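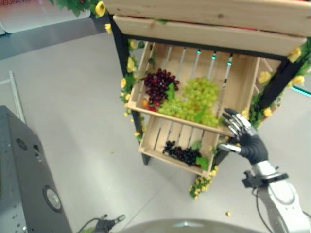
Figure 4. The right hand holding the edge of the middle crate on the fruit stand.

Last updated 2021-06-22
Reading time: 19 min
Search this journal Enter keywords

5.2 Holding on after the release command

The fault we learned the most from was one we had not planned to study. During the grape trials the hand would sometimes stay closed after the controller had told it to open. The arm then began its retreat with the fingers still gripping, and whatever they gripped came too. With a loose bunch the cost was a few bruised grapes. With the rim of a crate it was a real safety matter, as the load passed into the stand and a person could be standing on the other side of it.

We logged 559 grasps on the Coltness controller, and the late release showed up in 19 of them. Kun first blamed the finger motors, a fair guess that kept us busy for most of October. Katona then lined up the command log with the motor current, and there it was! The open command had been sent on time every time, but it waited in a queue behind camera messages. In the worst case it waited 400 ms, long enough for the retreat to start. 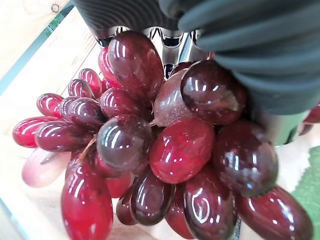
Soft fruit made the delay harder to catch. Grapes shift and give under the fingers, so the contact signal fades slowly even in a normal release, and our old check read that slow fade as a hand on its way to opening. A stiff rim gives a much cleaner signal. We were delighted to find that the same log could separate the two cases once we stopped averaging it.

The fix is small. Release commands now skip the queue, and the arm may not move until the finger joints themselves report an open position. If that report is missing, the arm holds still and asks for help. Kabbaj also lowered the force limit for the first part of the retreat, which protects the stand if both checks fail. We repeated the worst case 3000 times on the bench with no early retreat, a result we find very exciting, though the bench lacks the camera traffic of a full trial (see Section 6).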